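Draining down before a mains shut-off

Use this section when your street is listed for sewer or water main work. The supply may be off for up to 60 minutes.

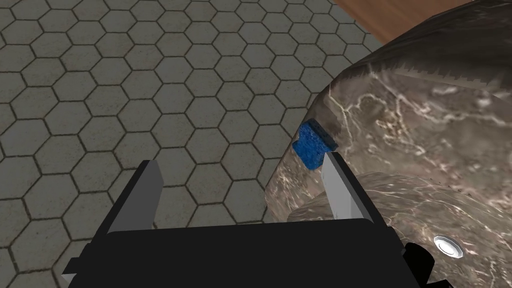 Find the inside stop tap before the crew arrives. It is usually under the kitchen sink. The handle needs a clear gap on both sides, like the wide one between the two fingers, so move anything stored against it.

1. Turn the stop tap clockwise until it stops.
2. Open the lowest cold tap and let it run out.
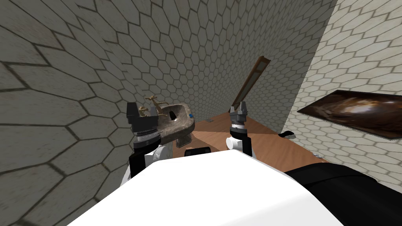 By Domnica Crăciun, Erkville Water Guides
Updated 10th July

3. Switch off the washing machine — and the dishwasher, if you have one. 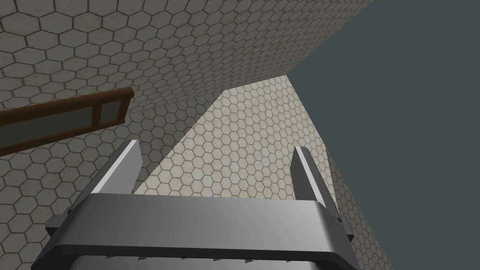

4. Leave the cold tap open until the supply returns, then close it slowly.

Caution: do not run hot water while the main is off.
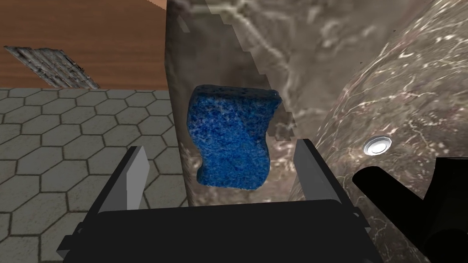

Brown water is common after a shut-off. Run the cold tap until it clears, then wipe the sink with a sponge; a blue one like this will do.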